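# Clearing the table: your questions 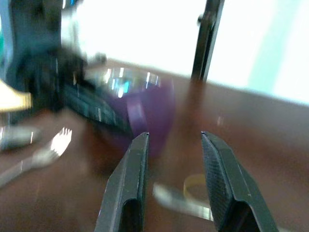

*3 min read*

My post about keeping one clear table in the house brought in more mail than anything I've written on Gandix so far, so I've pulled the questions that kept coming back and answered them in one place. If yours isn't covered, leave a comment and I'll add it (I do check, mostly in the evening).

### Which table are you talking about?

The reddish-brown wooden one with the glossy top. It's where everything in our house lands: cups, mail, keys, whatever came out of somebody's pocket. I love it and it drives me up the wall.

### Doesn't a glossy finish show everything?

Oh, it does! Every crumb and every fingerprint, especially with light coming down on it. I've come around to liking that, as it gets me to grab a cloth.

### What do you clean it with?

A soft cloth, barely damp, then a dry one right behind it. I go with the grain. I used a spray polish for a while and ended up with a cloudy patch I had to buff for ages, so I'm done with sprays. If your table has an oil finish, ask whoever made it before you copy me.

### Where did the purple cup come from?

You people and that cup! It's the plum-colored one, kind of round and squat with a shiny rim. I picked it up at a yard sale in Todholm one February, and no, I don't know who made it. Sorry to the three of you who wanted a matching set.

### How long does the clearing take?

About 60 seconds per person if everybody pitches in. Cups go to the sink first, then paper, then the odd stuff that has no home. The odd stuff goes in a shoebox, and I empty the shoebox when the lid won't close.

### Do you use coasters?

For hot drinks, always. For cold ones I'm supposed to. My neighbor Valter Lobo swears by cork, and I have two of his old ones that I keep losing under the newspaper.

### My family won't do it. Any tips?

Start with your own things and leave theirs alone for a week. It worked on my husband and did nothing at all for my son, so good luck!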